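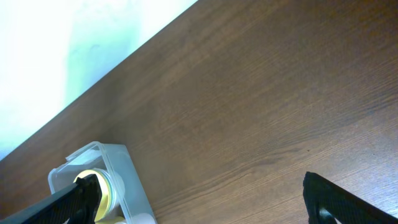
野餐餐具收纳：一个透明盒子装下杯子、叉子、勺子和小碟

天气一暖和，我家出门野餐的次数就直线上升！去年我们还在用一个大布袋装餐具，每次到了草地上都要把整个袋子倒出来找叉子，杯子滚得到处都是（有一只一路滚进了Tornwood营地的小水沟，捞了半天）。后来换成透明塑料盒，我越用越喜欢，现在收这一盒东西简直成了出门前我最期待的环节。这篇就把我的装法从头到尾写一遍，适合两到四个人的小野餐，也适合给孩子过家家的小餐具找个固定的家。

要准备什么

透明长方形塑料盒一个，边角圆一点的最好，放进背包不硌人。
塑料杯四只，颜色各不相同。
白色塑料叉子、勺子，按人数来，再多带一把勺子。
小圆碟，装蘸酱或者小番茄都很好用。
干抹布一块，薄布或餐巾一条。

盒子一定要透明的！我试过一个带花纹的不透明盒，好看是真好看，可是每次都得打开才知道里面有没有勺子。透明盒放在柜子里，从侧面瞄一眼就够了。盒壁稍微有点磨砂感也没关系，颜色还是透得出来。

杯子我强烈推荐买彩色的。奶白、黄、粉、薄荷绿，一人认一个颜色，整个下午都不会拿错，孩子们也特别爱抢着选。叉勺就统一用白色，丢了一把随时能补，不用满世界找同款。

第一步：量一下盒子

先别急着往里装。把叉子平放进盒子，看看能不能躺直。能躺直，这个盒子基本就合格了；躺不直就斜着放，沿对角线试试，往往能多出一小截长度。再把一只杯子立进去，看杯口有没有高过盒沿。高过去了也不要紧，后面把杯子横放就行，只是盖子和杯口会互相较劲的装法要避开。

我在Mullel买东西的时候犯过一次傻，只看了盒子外面标的长度，回家才发现里面窄了一圈，勺子柄翘在外头，盖子怎么也扣不上。现在我出门买盒子，兜里就揣一把自家的勺子去比，有点滑稽，但是百试百灵！

第二步：洗净，彻底晾干

塑料餐具最怕闷。洗的时候用200毫升温水化开一点洗洁精，足够洗完这一小套了。叉齿之间用软毛刷顺着刷，杯底那一圈容易积果汁，多转两下。冲干净以后倒扣在架子上晾，最后再拿干抹布擦一遍杯子内壁。盒子本身也要擦，四个圆角里最爱藏水，手指裹着抹布伸进去转一圈就好。

赶时间的话，可以先装叉勺，杯子晚一点再放。杯子叠在一起时里面那点水汽很难散掉，所以我宁可让它们在桌上多站一会儿。

第三步：先放扁的和长的

盒子底层留给叉子、勺子和小碟。叉勺的柄朝同一头，拿的时候一把抓起来，不会戳到手。小圆碟平着放，压在柄上或者靠着叉子都可以，看你家盒子的宽度。如果碟子总在里面打滑，就垫一层薄布，这块布到了野餐地还能用来擦手，一举两得！

孩子想帮忙的话，这一步最适合交给他们。大人说“先找叉子”，孩子从盒子里挑出来摆好，一会儿再放回去，来回几次就记住了。我家小的那个现在比我还严格，勺子方向反了她会重新来过。

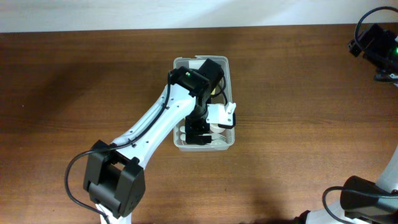 第四步：杯子上桌，按颜色排队

装杯子之前，先在桌上把四只杯子排成两行两列，叉子和勺子放一边，盒子放另一边。听起来多此一举，可是这么一摆，缺什么马上就看出来了。我有好几次就是在这时候发现少了一只杯子（在洗碗机里、在浴室里、在沙发垫子底下，哪里都有可能）。

排好之后一只一只往盒子里送。我习惯从黄色开始，它最显眼，先放到盒子的一头，剩下的依次往另一头挨着放。杯子能套叠的话，两只一摞最稳，四只一摞也行，只是高度上要留意盖子。

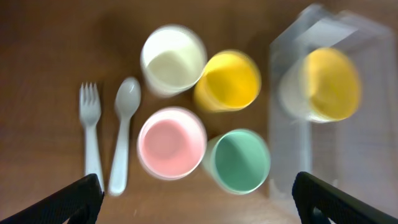
要是你家桌子小，两行两列摆不开，一字排开也完全可以，关键是杯子之间留一点点缝，手指伸得进去，拿的时候就不会碰倒旁边那只。带孩子一起做的时候，我会让他们先说颜色再动手，“绿的！”“粉的！”，热闹得很，收拾餐具居然也能收出游戏的感觉来。

杯子如果是横着放进盒子的，杯口都朝一个方向，空出来的杯肚里可以塞餐巾、牙签盒、一小包盐。我朋友Ghislain Bélanger更绝，他把茶包塞在杯子里，到了地方倒上热水就能喝。这个主意我立刻学走了！不过要先确认自己的杯子能装热饮，有些薄塑料杯只适合冷水和果汁，看一眼杯底或包装上的说明再决定。

第五步：扣盖，晃一晃

盖好盖子，双手捧着盒子轻轻左右晃两下。哗啦哗啦响得厉害，就说明中间空隙太大，把薄布叠厚一点塞到杯子旁边。只有一点点轻响，那就很好，不必追求完全没声音，塞太紧反而不好拿。

没有盖子的盒子也能用，拿一块大方巾从底下兜上来，在上面打个结，拎着走还挺有味道的。坐车的时候把它放在脚边，别放在后备箱最上面。

回家以后

脏餐具不要直接放回干净的盒子里。我会另带一个袋子装用过的，回家洗完晾干，再照上面的顺序装回去。盒子平时敞着盖放在柜子里，过一夜再扣上，下次打开就不会有闷味。

有几个常被问到的小地方，一并写在这里：

叉子和勺子混着放行不行？行，人少的时候完全没问题。人多的话我会用皮筋把叉子扎成一束，皮筋松一点，别勒出弯来。

杯子有果汁印怎么办？小苏打加一点水调成糊，抹上去放一会儿再用软布擦，多数能淡下去。钢丝球千万别碰，划花以后更容易染色。

盒子变得雾蒙蒙了还能救吗？如果是水垢，用稀释的白醋擦一遍会亮不少。如果是磨出来的细划痕，那就随它去吧，我那个旧盒子已经花得很有资历了，照样每次都跟着出门。

能不能把食物也装进同一个盒子？干的小饼干可以，记得用小袋子包好。带汁水的水果还是另找一个密封盒，葡萄压破一颗，整盒叉子都得重洗，我洗过，真的很黏！

下一篇打算写野餐垫怎么卷才不会越卷越粗，已经在客厅地板上练了好几天了。

Grorkero 生活笔记｜联系我们｜版权所有，转载请先留言｜更新于2024年5月16日｜返回顶部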